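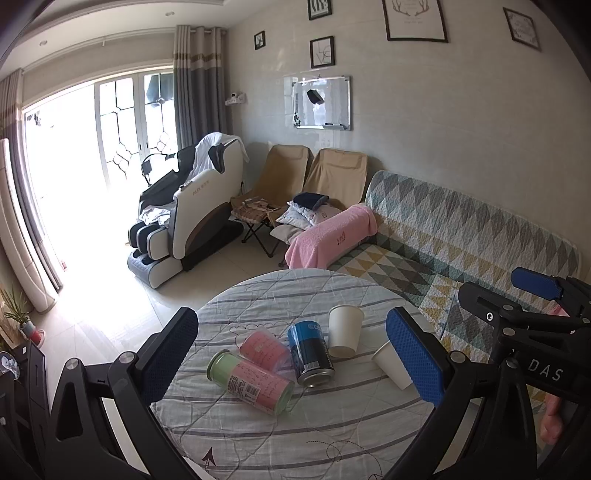

Larkdale Home Forum > Textiles and Sewing > Quilted tablecloth, wash or not wash?

bronia_m
Joined: October 2019

Hello all. I have a quilted tablecloth for my round table, pale grey-green with darker grey stripes that curve. It is two layers with thin batting between, and the stitching goes in diagonal lines. I bought it from a small shop, Wysocka, and they cut off the care label before they sold it to me, I don't know why. Now there is a tea stain near the middle and I must decide what to do.

My mother washed everything at 70 degrees and her things lived for decades. But she had no quilted ones. I am afraid that the batting will make lumps, or that the dark maroon motif at the edge will bleed into the light part. Did anybody wash something similar in the machine?

Bronisława

leszek_z

Please do not use 70. Cotton shrinks and batting shrinks too, but they don't shrink the same amount, and then you have waves between the stitching lines which no iron will take out. I destroyed a bed cover this way. Cold water, gentle program, low spin. Dry it flat.

For the maroon, test it first. Wet a white cloth, press it on the color for a minute and look if something comes off.

ksawery.j

I don't agree about cold water. Cold water does nothing for tea when the stain is old. I wash mine at 40 with a normal liquid detergent, many times already, and there are no waves. The problem is usually the spin and not the temperature.

How old is the stain?

bronia_m

Two weeks, maybe a little more. I put a plate on it and forgot.

I did the test with the white cloth and it stayed white, on the maroon part and also on the thin reddish line which is printed in the middle. So this is good news.

szymon_baran

White vinegar and water, half and half, leave it 30 minutes and then wash. My wife does this with tea and coffee.

leszek_z

Vinegar on a printed cloth, I would be careful. Some prints don't like acid. If you do it, try first on the back side or in a corner.

@ksawery.j 40 can be fine if the fabric was washed before it was sewn. But she cannot know this. The shop can maybe tell her.

ksawery.j

The shop which cuts off labels? Good luck :)

If it was not prewashed it will shrink a little at 30 also. At some moment you have to wash a tablecloth, it is for eating on.

wkwiatkowski

I sewed quilts for sale for six years, so I will add my opinion. Diagonal lines close together hold the batting well, and lumps come when the lines are far from each other. Measure the distance. If it is less than the width of your hand, the machine is safe.

Measure also the whole cloth before washing. Mine was 185 cm across and after the first wash it lost 2 cm, which on a round table you will not see. Small creases around the stitching are normal and many people even like them.

bronia_m

Thank you Wojciech, the lines are much closer than my hand. I also wrote to the shop and they answered! The fabric was prewashed, the batting was not. They recommend 30 degrees and no dryer.

szymon_baran

So Leszek and Ksawery are both half right — or both half wrong.

bronia_m

I washed it yesterday at 30, with a short soak in detergent before. No vinegar, I did not have the courage. The stain is now a pale shadow, I think one more wash will finish it. No waves, no lumps. It dried over two chairs on the balcony, with a towel under it so that the chairs don't leave marks.

ksawery.j

At 40 the shadow would be gone.

leszek_z

And the batting also.

Thread last active December 2022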